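Zaltstead puts its hand-guided robot teaching kit on sale, with the caveats printed first

FOR IMMEDIATE RELEASE -- Saturday, July 19, 2025

Zaltstead today opens orders for Trikside, a kit that lets a person teach a robot arm a job by moving it by hand or by steering it from a desk. We have read plenty of announcements saying that this sort of teaching takes minutes and that anyone can do it. We don't believe them, and we would ask buyers not to believe it of us either.
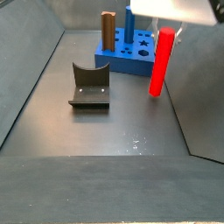
Red peg, blue board: the shape-sorting task used with Trikside.

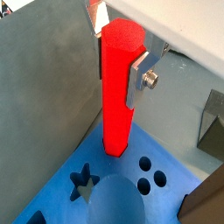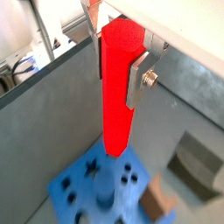

Trikside comes in two forms. The hand-guiding version has a handle and a button for the gripper. The operator takes hold of the arm, walks it through the job and lets go. The remote version puts a small copy of the arm on a desk, and the working arm follows it. Both record the same things: joint positions, gripper opening and the view from up to 5 cameras.

We sell both because we have not been able to settle which is better. Hand guiding is easier to pick up and most newcomers prefer it. It also puts the operator's sleeve in front of the cameras, and a model trained on those recordings can learn a good deal about sleeves. Remote control keeps people out of the picture but takes away the feel of the part touching the hole. Our trial operators pushed too hard, or hovered and fussed over the last few millimetres, and all of that hovering went into the recordings as well.

The trials ran with 16 operators at our own site and at Araújo, a contract assembly firm that had turned down an earlier version of the kit. Six of them had never worked near a robot. Every operator was given the same pegs and the same board. Some became good at it by the end of the first afternoon. Two asked to go back to their usual work, and we think their reasons (sore wrists, and a desk arm that felt "like stirring porridge") deserve as much attention as the good results. The desk arm has been made lighter. It is still not as light as we would like.

Buyers should also know what a sorting board can and cannot tell them. Pegs are stiff, they keep their shape and they don't mind being dropped. A robot that has been shown how to place one has not been shown how to handle a cable, a bag or a soft seal. We have seen peg results used elsewhere to suggest that factory work is nearly solved. Our sales staff have been told not to say so.

Recordings are stored by Flodent, our review program, which runs on the customer's own computer. It plays back each attempt with the camera views side by side and lets a supervisor throw out the bad ones. It does not mark them automatically. We tried that -- it kept the hesitant attempts and binned some of the best.

Trikside does not include a robot arm. Orders placed now will ship in September, hand-guiding kits first. A kit can be returned unused or used within 6 weeks, and customers who return one will be asked why.

Press and trade enquiries should go to the Zaltstead press desk. Demonstrations are by appointment, and visitors are welcome to take the controls themselves.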